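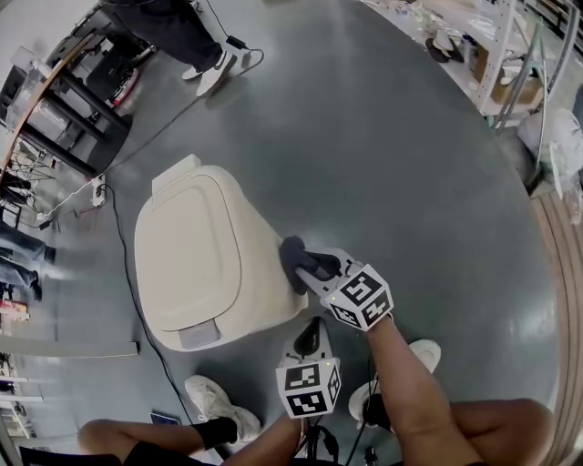 Week 3 notes: learning from hand-held demos

Okay, so last week we got through teleoperation and most of you agreed it's slow and a bit miserable. This week is the other road. You leave the robot out of the collection step altogether, put the gripper in a person's hand, and let them do the job at more or less human speed. The marker cube on each gripper is what gives us its pose over time, and the head view gives us the context. I'll be leaning on the Troltwood bin set for the whole lecture, so have it open if you've got your laptop with you.

Why a bin? I get asked this every year. A bin is light, it slides when you push it, and it's too wide for one gripper to get its fingers around, so you're forced into proper two-handed contact. Pushing on one side with nothing on the other just sends it across the floor (or tips it, which is its own fun). I reckon you learn more about contact from a rubbish bin than from a whole afternoon of picking up blocks.

The set has 400 demos. We hold out 37 for testing and please, please don't train on them. Someone did last year and got gorgeous numbers.

Gito is the baseline policy. It takes the head view plus both gripper poses and predicts a chunk of 10 future poses for each hand, then replans. Sin is the same network with relative poses, so each hand is expressed in the frame of the other one. That's the only change! On the held-out demos Sin's error was almost half of Gito's, and most of the gain came in the stretch where both grippers are touching the bin. Before contact you can hardly tell them apart.

Now the weak spot - occlusion. If a forearm or the bin itself gets between the camera and a cube, the pose drops out. Short gaps we interpolate. Long ones we chuck, and that quietly biases the set towards tidy, open-armed demos. Have a think about what that does to a policy working in a cramped corner.

For the tute: run both policies in Mondley, plot error against time since first contact, and bring the plot along. Scruffy axes are fine, but label them. Reports are due Sunday, and I won't be answering email after 3 that afternoon.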